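31 May 2025

Right, the wardrobe. I've been saying I'd do it since April and I've run out of excuses, so I got up, made toast, ate it standing at the window and then pulled every single thing I own out on to the bed before I could change my mind. Big mistake to do the whole lot in one go! By half nine I couldn't find my phone and the floor had gone as well.

I'd forgotten how much knitwear I've got. There are jumpers in there from the Trevaskis days (the office with no heating, where we all wore two at once and Anselmo Rengifo typed in fingerless gloves) and I haven't worn most of them since I left. Still, I sat there stroking the green one for a good ten minutes like it was a cat. It's gone back in. The scratchy grey one has gone in the charity bag, and so has the one with the reindeer, which Mum mustn't find out about.

Satish rang in the middle of it to ask if I still had his drill. I do still have his drill. It was at the bottom of the wardrobe under a sleeping bag, so that was one mystery solved for both of us. He says the Dedia shop on the corner is giving up taking clothes because the back room's full, and I should try the Jasmont place by the station, only they want everything folded and not just shoved in a bin liner. Folded! I've got two bin liners already tied. I've decided to untie them tomorrow, when I'm a better person.

Anyway, folding. I'm thirty years past the age when somebody should have taught me to fold a shirt properly and I still do it differently every time. Mum's way is face down, sleeves across the back, thirds, then up from the bottom, and hers come out like they've just left the shop. Mine come out like a parcel that's been sat on. I had a go at doing them all the same width so they'd stand up in the drawer in a row, and it went very nicely for the T-shirts, which are basically squares anyway. I was so pleased I opened and shut the drawer a few times just to look at them.

Then I got on to the shirts with collars and slowed right down. The collar makes a lump at one end and the whole pile leans over. I tried turning every other one round, which helps a bit, but then you can't see which is which without digging, and then you've wrecked it. I might hang the collared ones and have done with it, except I've only got 16 decent hangers and the rest are those wire things from the dry cleaner that leave ears on the shoulders.

The rust-red shirt is the one I can't make my mind up about. I bought it for Nadia's wedding and I've worn it maybe three times since. It's a lovely colour, and I always think I'll wear it, and then I put the navy one on again. So I cleared a space and spread it out on the bed (pale blue and white sheet on today, the good one) and stood there having a proper think about it.

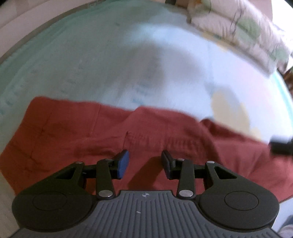
I did ask Satish what he thought while he was still on the phone, and he said if I was asking then I already knew, which was no help whatsoever. Anselmo would say keep it. He's kept every shirt he's ever had and the rail in his spare room came off the wall in the end, plaster and all, some 800 miles from anyone who owned a spirit level, as he tells it. So perhaps I won't take advice from him either.

It's staying for one more summer. If I haven't worn it by the time the heating goes back on, it goes to Jasmont with the reindeer.

Other things found: one glove, a Stosever catalogue with the corners turned down on lamps I never bought, a birthday card I'd written out for Auntie Jean and never posted, and the belt I accused the hotel of losing. I feel quite bad about the belt. I wrote them a very stiff email.

Still to do: socks, the top shelf, the two bin liners. Had beans for tea because I couldn't be bothered with anything else, then had to move the last of the jumpers on to the chair so I could get into bed. Must take Satish his drill back.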